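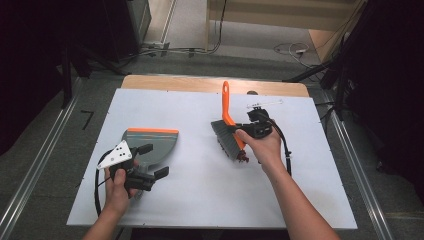
Evangelia Nikolaidis wrote to ask why I still bother with a dustpan and hand brush when I have a perfectly good vacuum in the closet, and whether I could please put all my answers in one place so she could stop digging through the comments. Fair enough! I've gone back through the mail and pulled out the things I get asked most. If yours isn't in here, try the comment box at the bottom of the page (I read everything, I'm just slow).

So why do you use a dustpan when you have a vacuum?

Because for small stuff on a table or a bench, by the time I've dragged the vacuum out, found the narrow nozzle and moved the chair off the cord, I could have brushed up the mess and had a cup of coffee. I do vacuum the floors. Crumbs, pencil shavings, sawdust from a couple of screw holes, potting soil after I've repotted something I shouldn't have – that's all brush work for me.

Which way do you sweep?

Toward the pan, toward me, with short strokes. Long swoopy strokes look great and send half of it over the far edge. I set the pan down flat first, front edge tight to the surface, and then bring the dirt to it. People tend to chase the dirt around with the pan, and then both hands are moving and you get that smear of crumbs in between.

I'm left-handed. Does it matter?

Not much. Most small sets are the same on both sides, so just swap. I'm right-handed, so I have the brush in my right and the pan in my left, and my sister does it the other way around with the same set. The ones to watch out for are the fancy pans with a spout on one corner for pouring. Those are made for one hand and they're maddening in the other.

What about that line of dust that never goes in?

Ah, the line! I get this one more than any other. Three things help me. Pull the pan back an inch and sweep again, then pull back another inch and sweep again, and the line gets thinner each time. If there's still something left, turn the pan a quarter turn and come at it from the side. And if it's really fine stuff, like flour, give up and use a damp paper towel. I've tried the trick with a strip of wet newspaper under the lip and I found it made a paste.

Do I need a rubber edge on the pan?

I like one on smooth surfaces. A bare plastic edge is fine on day one, then it gets little nicks from being dropped, and the nicks are exactly where the dust goes under. A softer strip hugs the table better. On carpet it makes no difference that I can tell, and on rough concrete it just wears out. My first Skosen pan had a strip that peeled off at one end, and I stuck it back on with contact cement, and it held until I left it on a radiator. Entirely my fault.

Which set should I buy?

I've had a Skosen, a Thiele and one from the hardware aisle with no name on it whatsoever. The Thiele is the one I use most. The bristles are soft enough for a desk and the handle doesn't dig into my palm. The Skosen is stiffer and better for the porch steps. The no-name one lives in the car. Please don't go and spend a lot of money on this, though. Check that the brush fits inside the pan for storage, check that the front edge lies flat when you put it down on the store shelf, and then buy the color you like.

Soft bristles or stiff?

Soft for dust and crumbs, stiff for grit and anything stuck down. If you only want one, go softer than you think. Stiff bristles flick! I once flicked a whole row of lentils behind a bookcase and I believe they're still there.

How do you clean the brush itself?

Comb it first. I use an old hair comb and do it over the trash can, because the fluff comes out in one alarming piece. Then a bowl of warm water with a squirt of dish soap, swish the bristles around, rinse, shake it off outside. Dry it hanging up or lying on its side. If you stand it on its bristles while it's wet they'll dry bent over and stay that way. I do mine every 2 months or so when I remember, plus any time I've swept up something greasy.

Can I save a brush with bent bristles?

Sometimes. Hold them in hot (not boiling) tap water for a minute, straighten them with your fingers and wrap the whole head snugly in a rag overnight. It worked on my Thiele and did nothing at all for the car one.

Where do you keep it?

On a hook. If there's a hole in the handle, use it! Mine hangs inside the closet door at about shoulder height, and I have a second set under the workbench. Before that I kept it in the cupboard under the sink behind 6 bottles of things, and I never used it, obviously.

How often do you sweep the work table?

End of the day, before I put the tools back, and again if I'm about to glue anything. I lift everything off first. Sweeping around things feels quicker, but you leave a little outline of dirt around each one and end up lifting them all anyway.

What about screw holes and grooves?

The brush will push dust straight into them. I go over those with a dry old toothbrush, flick the dust up and then sweep. A toothpick for anything packed in hard.

Is there a newsletter?

There is, it goes out in spring and again in August. Last time it went to 281 people, which made me a bit giddy. The sign-up is in the sidebar.

Did you really write a whole post on the Arari bucket?

I did, and it's had 3681 visits, far more than anything useful I've ever written. It's in the archive under Buckets.

Do you sell any of this stuff?

No, I just like talking about it. If you're near Kivelport, the hardware store has both the brands I mentioned, on the back wall past the paint. Bring your own bag, they're always out.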